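Fitanuraのオープンデーに行ってきました(ポルト出張のおまけ)

公開日:2023年4月2日
カテゴリ:イベント・見学/連携ツール

ずっと行きたかったFitanuraのオープンデーに、ようやく参加できました! 課題管理まわりの自動化を仕事にしている人なら、Fladatikの名前は一度くらい目にしたことがあるんじゃないでしょうか。チケットの作成や更新をきっかけに、チャットや表計算や請求システムへ処理を流していく、あの連携サービスです。うちのチームでは問い合わせ窓口の振り分けに使っていて、私が設定係をやっています。その開発元が年に一度オフィスを開けると聞いて、ポルトでの打ち合わせの日程を後ろに延ばしてもらいました。上司に感謝です。

参加したのは平日の午後の部。帰りの飛行機でメモを読み返しながら書いているので、話の順番が少し前後しているかもしれません。

たどり着くまで

会場は川から坂をかなり上ったところにある古い建物の2階です。地図アプリは平らな道のような顔をして案内してくれますが、石畳の坂です。キャリーケースを引いていく場所ではありません。私は引いていきました。

入口は通りに面しておらず、中庭を抜けて奥の階段から上がります。案内の貼り紙がポルトガル語と英語の両方で出ていて、階段の踊り場にまで矢印があったので助かりました。受付で名札をもらうと、名前の下に「いちばんよく使うトリガー」を書く欄があって、これがとてもよかったです。私は「担当者が変わったとき」と書いたのですが、すぐ隣の人が「期限を過ぎたとき」で、そこから自然に話が始まりました。初対面の雑談が苦手な私でも、トリガーの話ならいくらでもできます。

午後の部の定員は20人。質問したいことを遠慮なく質問できるちょうどいい規模で、説明する側の人たちもずいぶん気さくでした。

最初の話:トリガーの名前はどう決めるのか

最初の時間を担当したのは、製品側をまとめているジョアナ・アギアール(Joana Aguiar)さん。テーマがいきなり渋くて、「トリガーの名前」でした。

たとえば「課題が更新されたとき」というトリガーがあります。使う側は、タイトルや本文が書き換わったときのことだと思っている。ところが内部的には、コメントが付いても、添付ファイルが増えても、ラベルが一つ外れても「更新」です。だから通知が止まらなくなる。身に覚えがありすぎて、メモを取る手が速くなりました。

いまFladatikでは、この大きな「更新」をいくつかに割っていく作業を進めているそうです。「状態が変わったとき」「項目が変わったとき」「会話が増えたとき」。割りすぎると今度は一覧が長くなって選べなくなるので、どこで止めるかが毎回もめるのだとか。アギアールさんは、古い名前と新しい名前を並べた表をスクリーンに出して、どちらが分かりやすいか会場に手を挙げさせていました。「会話が増えたとき」は意外と不評で、日本語にしたときのことを考えると私もちょっと迷います。「コメントが付いたとき」のほうが探しやすい気がする。そう言ったら、その場で表の横に書き足してくれました。うれしい!

それから、既存の設定が名前の変更で壊れないのかという質問が出ました。答えは、画面に見える名前と内部の識別子は別に持っているので動き続ける、とのこと。ただし、社内の手順書に画面の名前をそのまま写している人は書き直しになります。はい、私です。

二番目の話:条件式で絞るか、あとで捨てるか

続いてはエルデル・マトス(Hélder Matos)さん。こちらは一転して手を動かす時間で、各自のノートパソコンで練習用の環境に入り、同じ結果になる設定を別々のやり方で作りました。

一つ目のやり方は、トリガーの段階で検索条件を書いて、当てはまる課題だけを拾う。もう一つは、全部拾ってから、次の段で条件に合わないものを捨てる。結果は同じでも、動いた回数の数え方が違います。捨てる方式だと、捨てた分も一回として記録に残る。練習用のデータには600件の課題が入っていて、捨てる方式で流すと履歴の画面がほとんど「対象外」で埋まりました。これを見ると、絞れるものは最初に絞ろうという気になります。

ただ、マトスさん自身は捨てる方式もけっこう使うそうです。条件式が長くなると、あとから引き継いだ人が読めない。段を分けて一つずつ名前を付けておけば、どこで外れたかが履歴に出る。なるほど、うちの窓口の設定はまさに長い条件式が一本で書いてあって、直せるのが私だけになっています。帰ったら分けます。

演習でつまずいたところも書いておきます。優先度を条件に入れるとき、表示名で書くか番号で書くかで挙動が変わりました。練習環境では表示名がポルトガル語になっていて、英語で「High」と書いた私の設定は一件も拾わず、しかもエラーも出ない。後ろの席のラドスラヴァ・クライチー(Radoslava Krajčí)さんが同じところで止まっていて、二人で首をひねりました。クライチーさんはStilloderという会社で社内ツールを担当していて、複数の言語の拠点をまたいで運用しているそうです。彼女のところでは番号で書いて、横に対応表を置いているとのこと。真似します。

休憩とコーヒー

休憩は同じ建物の一階にあるカフェ、Henriquesで。参加者は名札を見せるとコーヒーと焼き菓子がもらえました。卵の黄身がたっぷりの小さなタルトで、表面の焦げ目のところが香ばしくて、おかわりしたかったです(一人一つでした)。

ここでクライチーさんと、ウォッチャーの自動追加について長話をしました。課題に関係者を自動で足していくと、最初は喜ばれるけれど、三か月もするとみんな通知を読まなくなる。Stilloderでは、足すのと同じだけ「外す」設定も作ることにしたそうです。課題が完了したら外す、担当部署が変わったら外す。言われてみれば当たり前なのに、うちには外す設定がひとつもありません。足すほうばかり作っていました。

砂糖の小袋を並べて処理の流れを説明してくれたのですが、途中で店の人が片づけてしまって、完了後の流れは口頭になりました。 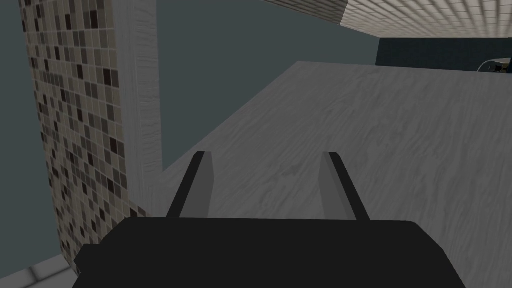
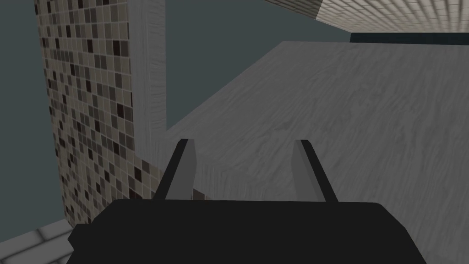

三番目の話:二重登録との付き合い方

休憩後は、基盤を担当するアメリコ・ヴィエイラ(Américo Vieira)さん。個人的にはこの日のいちばんの収穫でした。

連携の仕組みを使っていると、たまに同じ課題が二つできることがあります。送り側が「届いたかどうか分からない」ときにもう一度送るので、受け側から見ると同じものが二回来る。ヴィエイラさんの説明では、一度も届かないのと二回届くのとなら、Fladatikは二回届くほうを選んでいるそうです。なので、二回来ても困らないように受け側で作っておいてほしい、という話になります。

具体的なやり方として見せてくれたのが、新しく課題を作る前に「同じ外部番号の課題があるか」を探す段を一つ入れる方法。あれば更新、なければ作成。私もこれは知っていたのですが、知らなかったのはその先で、探す段と作る段のあいだにもほんの少し時間があるので、同時に来たものはすり抜ける。それを防ぐために、外部番号ごとに順番待ちをさせる設定が用意されているというのです。設定画面のいちばん下、折りたたまれたところにありました。何年も使っていて一度も開いたことがなかった……。

会場からは「どうして最初から有効にしておかないのか」という声が上がりました。順番待ちを入れると、一件ごとの処理は遅くなります。急ぎの通知だけを流している人にとっては邪魔になるので、選べるようにしてあるとのことでした。うちは夜間に問い合わせをまとめて取り込む流れがあるので、そちらにだけ入れてみるつもりです。

再送の間隔についても質問しました。最初はすぐ、次からだんだん長く空けて、最大で12時間待つそうです。だから受け側を一晩止めて作業しても、翌日にはたいてい追いつく。ただし止めているあいだに課題の状態が変わっていると、古い状態のまま届くことがある。届いた内容をそのまま信じずに、もう一度取りに行くのが安全です。メモに二重線を引きました。

社内見学

そのあとは社内をぐるっと案内してもらいました。案内役は利用者対応チームのサルヴァドール・モライス(Salvador Morais)さん。歩くのが速い!

いちばん面白かったのは対応チームの部屋の壁です。利用者から届いた「こう動くと思っていた」という言葉が紙に印刷されて並んでいました。不具合の報告は別に管理していて、壁に貼るのは仕様どおりに動いているのに期待と違ったものだけ。「優先度を追加したら通知が来ると思ったが、課題の優先度を変えたときに来ると思っていた」という一文を読んで、しばらく考え込みました。優先度という選択肢を新しく増やすことと、ある課題の優先度を変えること。言葉にするとほとんど同じで、これは間違えます。

アギアールさんの名前の見直しも、この壁から候補を拾っているそうです。最初の話と最後の見学がここでつながって、ひとりで盛り上がってしまいました。

モライスさんには、問い合わせを送るときに何が書いてあると助かるかも聞きました。答えは実行履歴の番号と、期待していた結果を一行。画面の写しは、全体が入っているとありがたいそうです。私はいつも該当箇所だけ切り抜いて送っていました。周りの設定が見えないと、結局聞き返すことになるんですね。

夕方の自由時間

見学のあとは解散時刻まで自由に話せる時間で、約2時間ありました。長いかなと思ったのに、足りないくらいでした。マトスさんをつかまえて、うちの窓口の条件式を見てもらったからです。画面を開いた瞬間に「長いね」と言われました。長いんです。

結局、四つの段に分ける案ができました。まず製品で分け、次に言語、それから契約の種類、最後に緊急かどうか。私は緊急かどうかを先頭に置きたかったのですが、判定にほかの項目の値を使っているので後ろのほうが読みやすい、と。試しに練習環境で組んでみたら、履歴がものすごく見やすい。段の名前を日本語で付けても崩れませんでした。

日本語まわりでは一つだけ気になる点があって、課題のタイトルを途中で切って通知に載せる設定だと、切る位置が中途半端になることがあります。モライスさんに伝えたところ、その場で記録してくれました。いつ直るかは聞いていません。

行く人のためのメモ

次回の案内は5月に公式のお知らせ欄に出るそうです。申し込みは先着順で、午前の部は初めて使う人向け、午後の部は設定経験のある人向けに分かれています。今回と同じ構成なら、すでに運用している人は午後がいいと思います。

説明は英語が中心で、質問はポルトガル語でも大丈夫でした。早口の人もいますが、画面を見せながらなのでついていけます。

パソコンは必須。充電はしていったほうがいいです。席によってはコンセントが遠くて、私は延長コードを借りました。練習環境の招待は前日にメールで届くので、会場に着く前に一度ログインしておくと演習の出だしで慌てません。

自分の設定を見てもらいたい人は、顧客名などを消した写しを作っていくのがおすすめです。私は移動中に慌てて消しました。

それと、荷物は駅のロッカーへ。坂です。

帰ってからやることの一覧(自分用)

・窓口の条件式を四段に分ける
・優先度の指定を番号にして対応表を作る
・夜間取り込みに順番待ちの設定を入れる
・ウォッチャーを外す設定を作る(まず完了時から)
・手順書のトリガー名を直す。新しい名前が出そろってからでいいかも

条件式の分割が終わったら、前後の履歴を並べて別の記事にします。クライチーさんからも対応表のひな形を送ってもらう約束をしたので、公開していいか聞いてみますね。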